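Perkden Shared Kitchen – Operations Meeting
Minutes, June 6, 2023

Present: kitchen operations, purchasing, two tenant representatives (Meng and Nondlow). Apologies from the bakery tenant.

1. Minutes of the May meeting
Approved with one correction. Item 4 should read "floor drain, prep room" and not "floor drain, wash room."

2. Grease trap
The contractor emptied the trap in May and reported a worn gasket on the inlet cover. A replacement is on order. Until it is fitted, the cover is to stay clamped on both sides. Tenants asked whether the pumping schedule could move to a night slot. Operations will ask for a price and report back.

3. Cleaning supplies
Purchasing reported that the Briltano order arrived short on degreaser and floor pads. The supplier has credited the missing lines. Sponges and hand cloths were delivered in full and are on the lower shelf of the supply closet.

Replacement intervals were discussed. Meng changes its sponges at the end of every shift, Nondlow once a day. It was agreed that one rule should apply to all tenants using the common sinks. 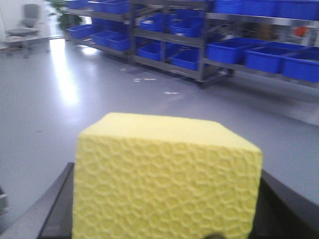 The rule adopted is end of shift, starting with the next stock count. Purchasing estimates that the change will add over 500 sponges a year to the order and will adjust the standing quantity. The cost goes to the common account and will be reviewed after 3 months.

Nondlow asked that scouring pads be kept out of the coated pans. Agreed. A notice will go up at the pot sink.

4. Walk-in cooler
The door log shows 13 alarms in May, most of them during the morning delivery window. Operations believes the door is being propped open while carts are unloaded. The strip curtain has two torn panels – these will be replaced first, and the log checked again before any work on the closer is approved.

5. Booking system
Tenants may now release a slot up to the evening before without charge. Late releases are billed as before. Nondlow noted that the calendar still shows the old oven numbers. Operations to correct.

6. Storage cages
Cage 15 is vacant. Meng asked to take it on the current terms and there was no objection. Dry goods only – the cage is next to the water heater.

7. Actions
Operations: night slot price, curtain panels, oven numbers, pot sink notice.
Purchasing: standing order, gasket delivery date.
Meng: signed cage form.

Next meeting to be set once the cooler log has been reviewed.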